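3.2 Table setting and dishware

All sessions used the same square table, placed in the middle of a room with a white tiled floor. The tabletop was covered with a dark green cloth. We chose cloth over a bare surface after early trials at the Kosdale site, where bowls slid when they were set down hard. The cloth was smoothed by hand at the start of each session but was not pinned or taped, and small folds at the corners were left alone.

The dishware came from the Buvo range, a line of brightly colored bowls and plates sold for everyday family use. Bowls of different sizes were mixed within a setting, and colors were allowed to come close to one another — light blue with royal blue, for instance — so that a piece could not always be picked out by a broad color name. Lime green pieces were also kept in the set, although they share a color family with the cloth.

Two kinds of placement were allowed. In a spread placement, every piece rests directly on the cloth. In a partly stacked placement, at least one bowl rests on a plate or in another bowl. A stacked bowl did not have to be centered. Off-center stacks are common on home tables, and in the Jinthorpe household notes they were the usual state of a table before clearing.

We prepared 15 settings and repeated each one 5 times, with the pieces put back by eye between repeats. Small shifts in position were accepted. A setting was redone only if a bowl hung over the table edge or had tipped onto its side. Napkins, cutlery and glasses were left out, which makes our tables simpler than those in the Sadowski clearing study. Figure 2 gives one of the partly stacked placements. 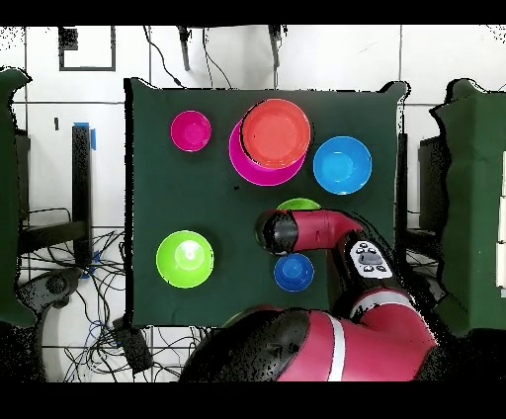

Figure 2. A partly stacked placement on the green cloth, with a red-orange bowl resting off-center on the large magenta plate.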